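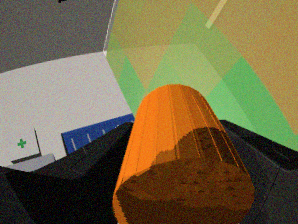 Simulation: orangefarbener Zylinder zwischen den beiden Greiferfingern

Beschaffungsplanung Greifarbeitsplatz: Simulation zuerst oder sofort Hardware?

Gestellt von J. Kos, 15. Oktober 2026
Kategorie: Automatisierung / Beschaffung und Haushalt

Sehr geehrte Damen und Herren,

unser Ausbildungszentrum beabsichtigt, für den Fachbereich Mechatronik einen Greifarbeitsplatz mit kleinem Roboterarm und Parallelgreifer einzurichten. Der Antrag auf Mittelfreigabe ist bis Dezember einzureichen. Derzeit wird die Greifaufgabe ausschließlich in der Simulation bearbeitet; das beigefügte Bild gibt die Ansicht am Greifer mit einem zylindrischen Werkstück wieder. Hardware ist noch nicht vorhanden.

Es liegen uns zwei Angebote vor. Das Angebot der Firma Garkura umfasst Arm, Greifer, Steuerung und eine Einweisung vor Ort. Das Angebot der Firma Hoxha beschränkt sich auf Arm und Steuerung, der Greifer wäre gesondert zu beschaffen. Beide Anbieter empfehlen, die Anzahl der Arbeitsplätze von vornherein auf 2 festzulegen, damit bei Ausfall eines Gerätes der Lehrbetrieb fortgeführt werden kann.

Hierzu bitte ich um Auskunft zu folgenden Punkten:

Ist es sachgerecht, die Simulationsarbeit als eigene Position im Haushaltsantrag auszuweisen, oder wird sie üblicherweise den Personalkosten zugeschlagen?

Welche Nebenkosten werden bei Anlagen dieser Größenordnung erfahrungsgemäß übersehen?

Lässt sich aus der Simulation bereits ableiten, welche Greiferfinger zu beschaffen sind? Unsere Werkstücke sind überwiegend rund, mit glatter oder leicht gerippter Oberfläche. Die Lerngruppen umfassen bis zu 28 Teilnehmende, die in Kleingruppen arbeiten.

Für Hinweise aus der Praxis vergleichbarer Einrichtungen danke ich im Voraus.

Mit freundlichen Grüßen
Jasmina Kos

Werkstattleitung_Nord
Mitglied der Fachgruppe Beschaffung

Sehr geehrte Frau Kos,

zu Ihren Punkten nehme ich wie folgt Stellung.

Zur Ausweisung der Simulationsarbeit: In unserem Haus wird die Simulation als eigene Position geführt, getrennt nach Softwarelizenz, Rechner und Arbeitszeit. Die Trennung hat sich bei der Prüfung des Antrags bewährt, weil Lizenzen in der Regel jährlich anfallen und somit nicht in den Investitionsteil gehören. Rechner mit geeigneter Grafikkarte sind dagegen Investitionsgut. Bitte klären Sie vorab mit Ihrer Haushaltsstelle, ob eine gemischte Position überhaupt zulässig ist. Bei uns wurde ein Antrag aus diesem Grund zurückgegeben und musste neu gezeichnet werden.

Zu den Nebenkosten: Regelmäßig zu niedrig angesetzt oder gar nicht aufgeführt werden der Unterbau und dessen Verankerung, die Schutzeinrichtung einschließlich Gefährdungsbeurteilung, die Druckluftversorgung bei pneumatischen Greifern, Ersatzfinger und Fingerbeläge, der Transport ins Gebäude, Schulungen für Lehrkräfte, die später hinzukommen, sowie die Wartung nach Ablauf der Gewährleistung. Für den letztgenannten Punkt empfehle ich, das Wartungsentgelt bereits im Angebot verbindlich benennen zu lassen. Eine nachträgliche Vereinbarung fiel bei uns deutlich ungünstiger aus.

Rechnen Sie ferner mit einer Lieferzeit von etwa 8 Wochen ab Auftragserteilung. Wird die Schutzeinrichtung gesondert beschafft, verlängert sich der Zeitraum bis zur Inbetriebnahme entsprechend. Der Auftrag für den Unterbau sollte zeitgleich mit dem Auftrag für den Arm erteilt werden.

Zur Auswahl der Greiferfinger: Die Simulation ist hierfür ein brauchbares Hilfsmittel, ersetzt jedoch die Erprobung am Werkstück nicht. Sie können ermitteln, ob Öffnungsweite und Fingerlänge ausreichen und ob der Arm die Greifposition kollisionsfrei erreicht. In Ihrer Darstellung liegen beide Finger seitlich am Zylinder an. Eine Aussage über den Halt unter Last lässt sich daraus nicht gewinnen. Das Reibverhalten hängt von Annahmen ab, die in der Software hinterlegt sind und mit Ihrem tatsächlichen Belag nicht übereinstimmen müssen. Für runde Teile wären neben flachen Fingern auch prismatische Finger anzufragen. Lassen Sie sich beide Ausführungen als Bedarfsposition anbieten; Sie sind dann nicht zur Abnahme verpflichtet.

Zum Vergleich der Angebote: Ein Angebot ohne Greifer ist mit einem Komplettangebot nur vergleichbar, wenn Sie Greifer, Flansch, Kabelsatz und Einbindung in die Steuerung hinzurechnen. Fordern Sie von Hoxha eine schriftliche Bestätigung, welche Greifer ohne zusätzliche Schnittstelle betrieben werden können.

Bildungswerk Sasov, Verwaltung

Wir haben damals nur einen Arbeitsplatz beantragt und den anderen ein Haushaltsjahr später. Davon ist abzuraten, das Nachfolgemodell hatte eine andere Steuerung und die Unterlagen mussten doppelt geführt werden. Zur Simulation kann ich nichts beitragen, diese wird bei uns nicht eingesetzt.

M. R., Technische Dienste Brakbridge

Sehr geehrte Frau Kos,

den Ausführungen der Werkstattleitung ist weitgehend zuzustimmen. Ergänzend möchte ich auf die Belegung hinweisen. Bei der genannten Gruppengröße werden zwei Arbeitsplätze nicht genügen, um alle Teilnehmenden gleichzeitig an der Hardware zu beschäftigen. Planen Sie daher ausreichend Simulationsplätze an gewöhnlichen Rechnern ein und stellen Sie diese im Antrag als Bestandteil des Gesamtkonzepts dar. Unsere Bewilligungsstelle hat ausdrücklich nach der Auslastung je Gerät gefragt. Wir haben daraufhin einen Belegungsplan mit 175 Unterrichtsstunden je Arbeitsplatz und Jahr vorgelegt, der ohne weitere Rückfragen anerkannt wurde.

In einem Punkt bin ich anderer Auffassung: Prismatische Finger würde ich fest bestellen und nicht lediglich als Bedarfsposition führen. Der Mehrpreis ist im Verhältnis zur Gesamtsumme gering, und eine spätere Einzelbestellung bindet unnötig Verwaltungsaufwand.

Achten Sie außerdem darauf, dass die Modelldaten von Arm und Greifer in einem Format mitgeliefert werden, das Ihre Simulationssoftware einlesen kann. Diese Anforderung gehört in die Leistungsbeschreibung. Eine mündliche Zusage des Vertriebs ist nicht ausreichend.

Unser Muster für die Leistungsbeschreibung kann über die Geschäftsstelle angefordert werden.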